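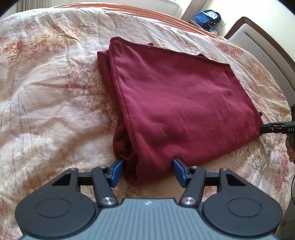 Someone replied to my last post that sweatshirts should be rolled, never folded, or the drawer won't shut. I've tried both.

Rolled ones came undone by the next morning in my drawers, which are the shallow Coste ones. Folded flat on the bed first, sleeves in, they stay put.

The maroon one is thick, so it goes at the bottom of the pile. Thin tops above.

Summer things went in the Lomel bag under the bed in May. Jumpers next, then the airing cupboard.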